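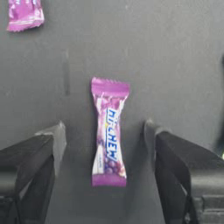
Ditine is a small label for ambient and home-recorded music, and on this page we answer the questions that listeners send us most often. Every order of a physical album is packed by hand in Trarkton. We like to put one sweet in the parcel, for example a Hi-Chew in a purple and white wrapper, so please write "no sweets" in the order notes if you prefer only the music.

Posted 2019-01-31 by Tseng

Which formats do you sell?
Cassette, CD and download. The new Doltine album is also on vinyl, in an edition of 808 copies.

Do I get the download together with the cassette?
Yes. The link comes by e-mail after the payment. If you do not find it, look first in the spam folder – it is often there.

How long does the delivery take?
We post parcels 2 times in a week. Inside the country it needs up to 7 days, and abroad up to 19.

My CD case arrived broken. What can I do?
Send us a photo and your order number. We post a new case free of charge, and you do not need to return the old one.

Can I send you a demo?
Our list is full until May. After this, please send a streaming link and no attached files. We listen to everything, but we cannot answer each person.

May I use a track in my film?
Ask us before. For student films we usually say yes, with the name of the artist in the credits.

Contact: use the form | © 2019 Ditine | Back to top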